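How to Fold Towels on the Bed So They Stack Straight

I love folding towels on the bed. There, I said it! The kitchen table is too small, the ironing board is too narrow, and the top of the dryer rattles everything onto the floor. A bed gives you a big soft surface at a decent height, and once you've got the routine down you can get through a full basket before your coffee goes cold.

I picked up most of this from my neighbor Hui-mei Tseng when we both lived in Clultville. She could fold a bath towel in the time it took me to find the corners of mine, and her linen closet looked like a shop shelf. Mine is getting there.

What you need

A made bed
A clean cotton cloth or flat sheet to go over the bedding
Dry towels
A shelf you have measured (mine is 16 inches deep, so measure yours!)

Step 1: Cover the bed

Pull the bedding flat first, then spread your cloth on top and smooth it from the middle out to the sides. Cotton is perfect for this job. Towels grip it a little, so they stay where you put them while you fold. Small creases don't matter a bit, but push down any thick ridges, or your towel will copy them.

Mine is an old printed tablecloth that lost its place in the dining room after a run-in with beet soup (the stain folds under, you'd never know). A pattern is a nice bonus, by the way. Plain towels show up so well against it that you can see right away if an edge is crooked.

Step 2: Shake and lay flat

Hold the towel by two corners and give it one good snap. This lifts the pile and gets rid of lint, so maybe step back from the bed first. Lay it down with the long sides running left to right, and stroke it once in each direction with your whole forearm. So satisfying.

Step 3: Fold by the edges

Bring the left short side over to meet the right one. Line up the borders, then flatten from the fold outward. Now fold the long way, in thirds for a deep shelf or in half for a shallow one. If your towel has a contrasting border, go by that and ignore the fluffy part, which stretches and will lead you astray every time.

Finish with one more fold if you need a smaller bundle, and turn the folded side toward you. 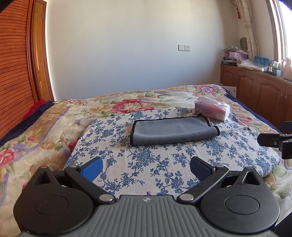 Should I press the towel down hard once it's folded?

A light pat is plenty. Leaning on it squashes the pile and pushes the middle layers out of line, and a towel that's left a bit puffy will settle by itself once there are others on top of it.

Step 4: Check the corners

Run a finger along each side. If a layer is poking out, don't tug at it! Open the last fold, nudge the layer back, and close it again. It takes a couple of seconds and saves you starting over.

A gray towel is wonderful to practice on if it has a dark edge, because the border draws the line for you. White on white is the hard mode. Save it for when you're feeling confident.

Step 5: Stack and carry

Put the biggest towels at the bottom and keep all the folded sides facing the same way. I stop at 7 to a pile. Any more than that and the whole thing starts leaning as soon as I get to the hallway.

Slide both hands under the pile, palms up, and lift straight. Set it on the shelf with the folds facing out. New towels go under the old ones so everything gets its turn.

Hand towels and washcloths

Same method, fewer folds. Hand towels get halved twice. Washcloths I fold once and roll, then stand up in a shoebox at the end of the shelf. Beach towels come out in June and get rolled too, nice and fat, on the very bottom shelf where the kids can grab them.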